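4.2 Open-day demonstration

The August open day at Lumanlan was the first time our sheet-handling routine ran before people who had never seen it, and it was a joy to watch them crowd in. We gave 2 demonstrations, and visitors asked far better questions than we had prepared for. 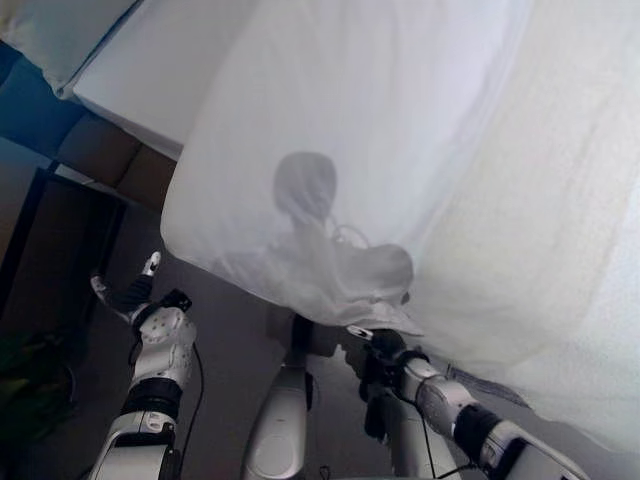 Figure 4. Sheet handling, seen from the robot's head camera.

Grasp selection in Bolow works from the head view alone, so large fabrics are the hardest case we could offer. A sheet hides most of what lies behind it – in Figure 4 a person remains only as a soft gray shadow through the cloth, while the right gripper holds the lower edge near a strip of loose threads. Thongsuk and Barrios had argued for treating such fringes as part of the edge, and we now do. Visitors loved the shadow view, and several wanted to know whether Bolow could tell a person from a fold.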